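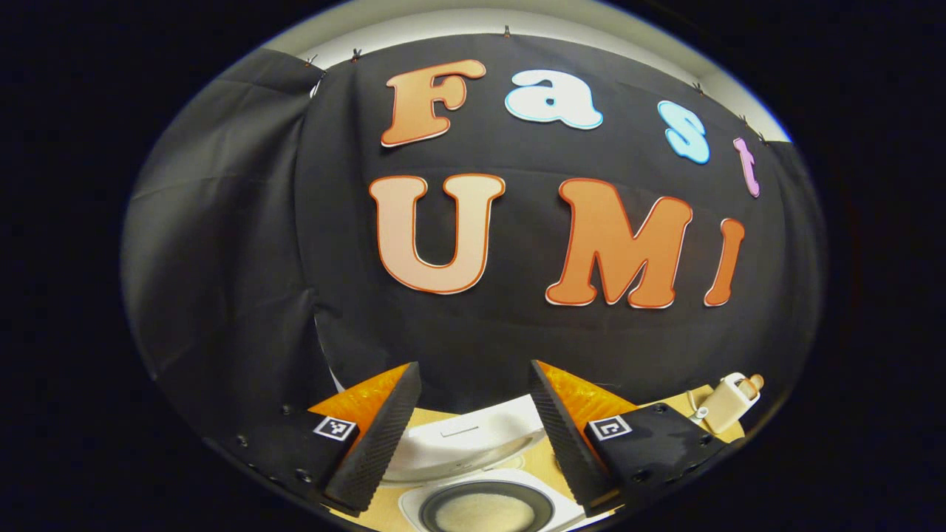 The Gripper That Came to Dinner

My kitchen is not a laboratory. It has a drawer that sticks and a window that looks on to next door's bins, and until this winter the cleverest thing in it was a toaster with a defrost button. So when a cardboard box from Rullitz turned up on the doorstep, with a note from the editor saying "see if you can make sense of this", I did what anyone would do and left it in the hall for a week.

What was in it, once I'd found the scissors, was the Ondo. It's a hand-held gripper you hire by the month. You hold it by a pistol-style handle, squeeze a trigger, and two soft fingers close on whatever you've pointed them at. A wide-angle camera sits just behind the fingers and films every job you do. Then you send the recordings off, and the people at Rullitz use them to train a robot arm to do the same job without you. You're the teacher, in other words, and the arm is the pupil.

Hire costs 136 pounds a month, with the training charged on top per task. I'll come back to that, because it made me wince.

Setting up was easier than I'd feared. There's a printed booklet (a proper one, with staples!) and a charging lead that actually reaches the plug. You do a short warm-up routine where you open and close the fingers and wave the thing slowly round the room like you're looking for ghosts, and after that it beeps and you're off. My first go took 40 minutes from opening the box to picking something up, and a good part of that was spent hunting for my reading glasses.

The first thing I picked up was a lemon. Then a mug, then a tea towel, then the lemon again because I liked doing it. The fingers bend round things in a very pleasing way and the ridged pads hold on better than I'd have guessed. Eggs were fine. A wet plate was not fine, and I now own one fewer of those.

The proper test was rice. Rullitz sends a list of starter tasks and one of them is lifting the lid of a rice cooker, scooping out a portion and putting it in a bowl. It sounds like nothing. Try it with two fingers and no wrist! Kátia Pimentel, who looks after new customers, rang me up before I began and gave me one bit of advice, which was to slow down. "People rush because they know how to serve rice," she said. "The arm doesn't. It only knows what you show it."

She was right, and I was hopeless. On my early tries I came at the cooker from above, blocked the camera with the spoon and got more rice on the worktop than in the bowl. By the second evening I'd worked out that you want to come in low and from the side, with the lid well up and the pot in clear view between the fingers. The app gives each recording a green tick or a grey one. Grey means it can't use it. I had a great many greys.

You need 30 green ones before they'll start training a task, and I got mine over three evenings. We ate a lot of rice. My arm ached, too. The handset isn't heavy when you pick it up but it's a different matter after an hour, and I'd have liked a wrist strap. There's one in the accessories list, at extra cost, which seems a bit mean.

Then came the fun bit. I took the train to see the arm itself at Brarnis, the catering college where Rullitz runs its customer days. Américo Rocha, who teaches there and has been using the Ondo since October, had loaded up my rice task that morning. I was more nervous than I'd been at my driving test.

The arm went for the lid and got it first time. It dipped the spoon, paused, came up with a decent heap and tipped it into the bowl with a little shake at the end. That shake is mine! I do it at home without thinking, and there it was, being done by a machine on the far side of the country. On the next run it missed the bowl by a finger's width, and on the one after that it did the whole thing perfectly again.

Américo wasn't bothered by the miss. His students have taught it to stack trays and fill salt pots, and he reckons any job needs a second round of recordings once you've seen where it goes wrong. He also warned me that it's fussy about change. Swap the bowl for a taller one and you may well be back to teaching.

Now the money. Training my rice task would have cost a paying customer 900 pounds, and that's for one task, for one arm, which you also have to have. I nearly dropped my sandwich. For a canteen or a food packer that does the same thing all day long, I can see the sums adding up. For the likes of you and me it's a very dear way of getting your tea served.

I did look at the Salameh, which is the other hire kit in the same line. It's lighter in the hand and the handset comes with the strap included, but the fingers are stiffer and it made a mess of my lemon. The booklet was only a link, too. If I were running a kitchen and had to choose, I'd take the Ondo and ask very firmly for a free strap.

Mine goes back on Monday. I've been practising with the salt pots, just to see if I can get a whole evening of green ticks before the courier comes. Best so far is two grey ones, and one of those was the cat.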